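Subject: Re: Notes from the Panley open day?
List: Small Shop Automation

On the list last week someone wrote:

> Did anyone from here get to the Panley open day in August? I could
> not make the trip. We strip used office PCs by hand and I would like
> to know if the robot work they were showing is close to something a
> shop our size could use. Also, is it true the demo only did the
> processor and left everything else to people?

I went, and stayed for the afternoon session. Sorry for the slow reply. I wanted to find my notes first.

Stadovano had the big room at the back. They are the ones doing the PC work, with Obeidat supplying the fixtures. The plan on the handout was to have one arm take parts out of an opened machine and set them in fixture boards, so that a person can check them and pack them later. The doors opened at 1 and the first run began before most of us had found the coffee.

To answer your second question, the handling they demonstrated was the processor, yes. A two-finger gripper holds the chip upright with its fingers over the lower part of the heat spreader and the fixture has a shallow slot to stand it in. I asked why they use a slot and not a flat tray. The answer was that a chip standing up can be gripped again without turning it over.

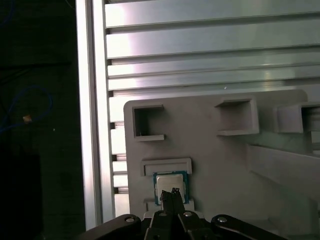
The fixture boards cost 800 each at the moment, and Obeidat expects that to come down if more than one customer orders them. You would want at least 2 per station so one can be emptied while the other is filling. I did not get a price for the arm. The handout says the cell has handled 2,000 chips since it was set up, but it doesn't say how many of those were damaged, and I got no clear figure when I asked.

Cycle time is the weak point for a shop like yours. One chip took 38 seconds on the run I timed with my phone. A person with practice is faster. Stadovano's view is that the arm can keep going over lunch and after hours, which only helps if you have enough opened machines waiting for it. 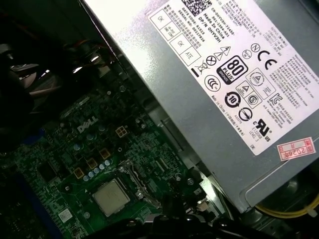
Reading labels was the other half of the talk. They want the wrist camera to log each part before anything is moved, and they expect power supplies to be the hard case. I can see why. The one over the Dell board had its label at an angle to the camera, with the serial number and date code in small rotated print and a QR code near the top. They plan to try the code first and fall back on the printed text.

Opening the case and pulling cables is still hand work in their plan. Stostitz had a table in the hall with a screwdriving tool, but it was not running while I was there.

I have the handout as a scan and can send it off list. It is four pages and the last one is a parts list for the station.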